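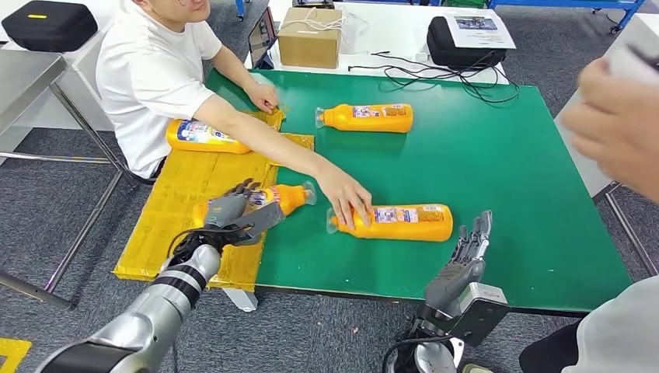
Bottle table, afternoon session. Setting up the next grab.

Notes from the Toltau visit, October. Typed these up on the train so forgive the spelling.

Got there late, missed the welcome and most of the coffee. Sign-in sheet was already at 169 names, which for a student project open day is a lot. Badge, hallway, second door on the left. Carpet everywhere, good, my feet were done by then.

The project is called Ernevura. Student team, 18 of them this year, mostly second years, a couple of holdovers from the old Kurkov club who know where all the cables go. Henrique Abreu runs the course side of it and did the talking for our group. Fast talker. I got maybe half.

What they're working on right now is handing things over and picking things up off a table. Bottles, mainly. Orange ones with the clear caps, lying on their sides, which is harder than standing up according to Henrique. The student lays one out, takes his hand away, robot goes for it. Then again. And again. They want 400 clean grabs before the end of term and there's a tally on the wall by the door. Didn't write down where it stood, sorry.

The hands are the part everybody crowded round for. Dark grey, proper fingers, silver at the knuckles. I was expecting pincers. Thumb comes around the label side and the rest close after it. One of the parents asked if it could crush the bottle and Henrique said they'd had to mop twice in September.

Yellow tape area on the left of the table is their work zone. Cardboard sheets wrapped in tape, edges all over the place. I asked if that was going to be replaced with somthing nicer, and the student at the table said no, it's cheap and they can redo it in ten minutes. Fair enough. Green top for the rest.

Stuff I asked about:

Who can join. Anyone enrolled, no programming needed the first term. They start you on table setup and logging.

Hours. Two evenings a week plus whatever you can stand before a deadline.

Money. Department pays for the room, Widmer covers some of the parts. Wouldn't say how much.

Competition. Yes, in spring, they're sending 2 teams. One for table tasks, one for something with doors that I didnt follow at all.

Stayed for three rounds at the table, then they moved us along to the workshop, where it was too loud to hear anything. Laser cutter, drill press, a lot of half built brackets. Skip it if you're short on time and go back to the bottles.

Things to fix for next year, if anyone from Toltau reads this: bigger sign at the parking lot, and smaller groups. Ours was too big for that room, people at the back saw shoulders.

Handouts were gone by 3:30. Henrique said he'd email the course sheet, will forward when it comes. Our own kids would like this I think, the older ones anyway. Need to ask about a bus.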